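Public Comment Rules in Kukstead After the June Changes
Final project report, State and Local Government
Bảo Hoàng and Ragnvald Engebretsen
Atulstead Community College
Submitted 9 February 2026

1. What we studied

In June the Kukstead town council replaced its rules for public comment. The old rules were one paragraph in the council handbook. They let anyone speak at the end of a regular meeting, with the length left up to the chair. The new rules are an ordinance four pages long. They set a time limit, move the comment period to the start of the meeting, and require people who want to talk about an item on the agenda to sign up ahead of time.

Our project looked at three things. We wanted to know what the ordinance changed on paper, how the council has applied it, and how it compares with the rules in Solheim, the next town over. We did not try to decide whether the ordinance is legal under state law. We are not qualified to do that, and the town attorney's memo on the subject was released to us with large parts blacked out.

2. Background

The council had two long meetings last spring about the plan to rezone the old rail yard. At the second one, comment went on past midnight and the council put off its vote. The minutes show that a member asked the clerk to draft new comment rules that same night. The draft was introduced at the next meeting and passed two meetings later, with one member voting no. The member who voted no said she supported a time limit but objected to the sign-up rule.

3. What the ordinance says

The comment period is limited to 30 minutes in total. Each speaker gets three minutes. If more people sign up than will fit, the clerk takes them in the order they signed up, and the rest may hand in written comments. Written comments go into the record but are not read aloud.

Sign-up for agenda items closes at noon on the day of the meeting. A person can sign up on paper at the clerk's window or online through Nestix, the system the town uses for agendas and permits. Comments on anything not on the agenda do not need a sign-up, but they come last and only if there is time left.

The chair may stop a speaker who goes over time or who makes threats. Under the old handbook the chair could stop a speaker for being "off topic or repetitive." That wording is gone. We thought this was an important change, and it was hardly mentioned in the council's discussion.

4. Methods

We read the minutes for every regular meeting in the study period and watched the recordings where they were available. Two recordings had no sound for part of the comment period. For those we used the minutes only.

We asked the clerk's office for the sign-up lists and received them 10 days later at no charge. We entered the names of agenda items, sign-up times, and whether each person got to speak. We did not enter the names of speakers, although the lists are public, because our instructor asked us to leave them out.

We also handed out a short survey after two meetings. We got 24 responses. This is a small group, made up of people who already go to meetings, so it should not be read as the view of the town.

5. What we found

Since the ordinance took effect, 51 people have signed up to speak on agenda items. Most of them got to speak. Those who did not were nearly all on the lists for two meetings, one on the rail yard and one on trash pickup fees. At the other meetings the comment period ended early.

The council has been fairly strict about the three minutes. The clerk runs a timer that can be heard on the recordings. We found four cases where a speaker was allowed to keep going after it sounded. In three of them the speaker was finishing a sentence. In the fourth, the chair gave a former council member an extra minute, and another resident complained about it during the non-agenda period.

The noon deadline caused the most complaints in the survey. Several people wrote that they work during the day and do not see the agenda until evening. The ordinance does not say how early the agenda must be posted. The clerk told us it usually goes up two days before, but this is office practice and could change without a vote.

Paper sign-ups were more common than we expected. The clerk said that some people do not want to make a Nestix account just to speak for three minutes. The account asks for a street address, which the ordinance itself does not require.

6. Comparison with Solheim

Solheim has a five-minute limit per speaker and no limit on the whole period. Sign-up is at the door until the meeting is called to order. Its meetings run longer. However, Solheim votes on zoning at separate hearings, so the regular meetings we watched rarely had a crowd. This makes a direct comparison hard, and we would not say one set of rules works better based on what we have.

7. Limits and next steps

The study covers a short time with only two busy meetings. A later group could repeat the counts after the budget hearings. It would also help to ask people who stopped attending, which our survey could not reach. If we did this again we would request the sign-up lists first, before watching any recordings, so that we knew which meetings to spend time on.

We thank the Kukstead clerk's office for answering our follow-up emails.

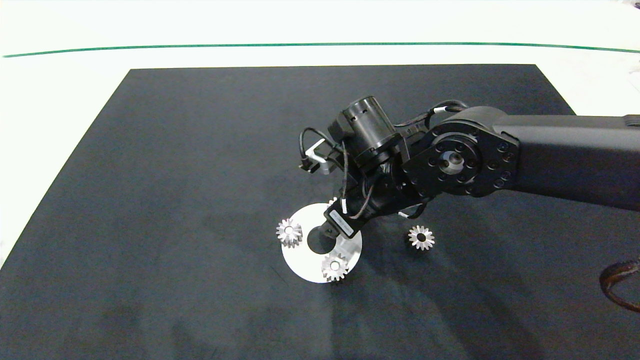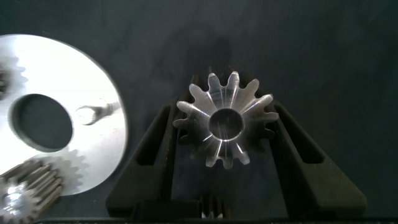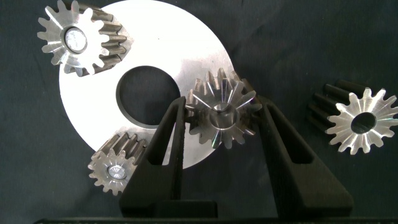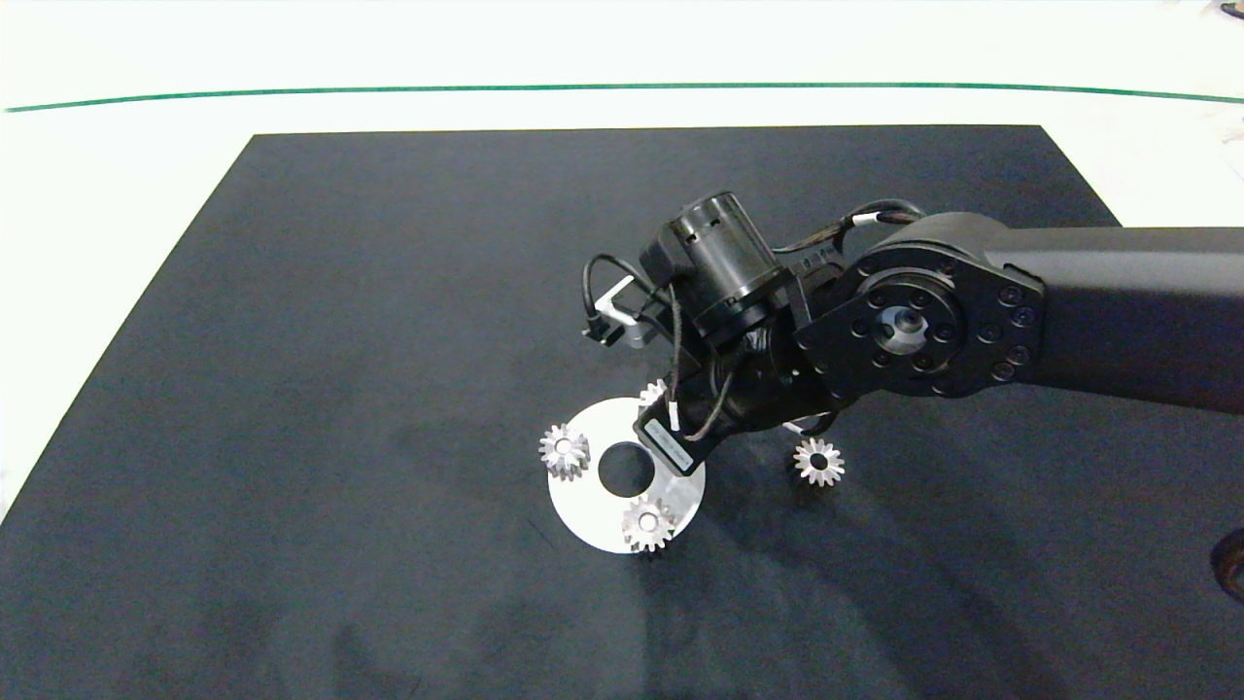 Can a person who missed the noon deadline still comment on an agenda item?

They can hand in a written comment, and the clerk will add it to the record. They cannot speak on the item during the comment period unless they signed up before noon.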